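Every camera maker wants me shooting 8K now. I've spent 23 years cutting corporate and council video in Grestville and I have one question. Who's watching it?

Kimaro sent their pitch round again in January. "Future-proof your footage." They said the same about 3D, and I still have the glasses in a drawer.

Last job was a tourism piece for Firbridge. They asked for 8K in the brief. Final delivery was a 1080p file for the website and a square version for phones. I asked twice if that was right. Yep.

The raw files came to 638 GB for a video that runs 4 minutes. Multiply that by backups, because you do keep 2 copies, don't you?

And the sales blokes never mention the computer. Your camera is one bill. Storage, memory and a machine that can play the stuff without choking is another.
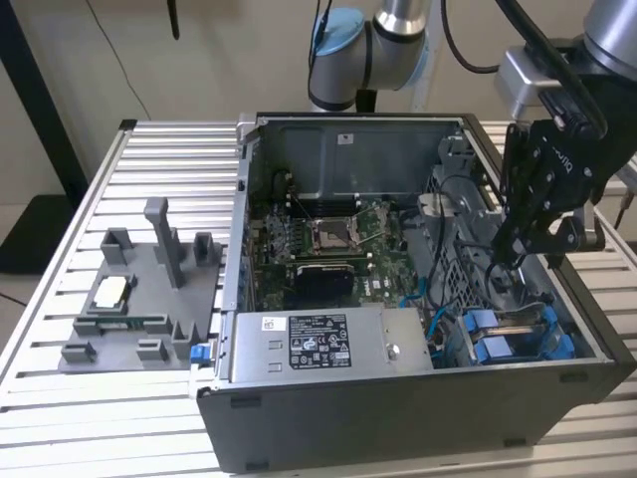 Dell tower, side panel off, CPU socket empty.

"Just use proxies." Sure, I do. So I'm shooting enormous files in order to make small files so I can edit them and export a slightly bigger small file.

"But you can crop in!" You can. You can also move the tripod.

Clerken reckon clients can see the difference. I showed the Firbridge lot both versions on the boardroom telly and they picked the 1080p one. Liked the colour better. Same grade on both.

If you do effects work or put stuff on giant screens, fair enough, go for your life. For the rest of us I'd spend the money on a decent microphone and some lights.

Replies are open. Show me a paid job where the client took delivery in 8K and I'll read it.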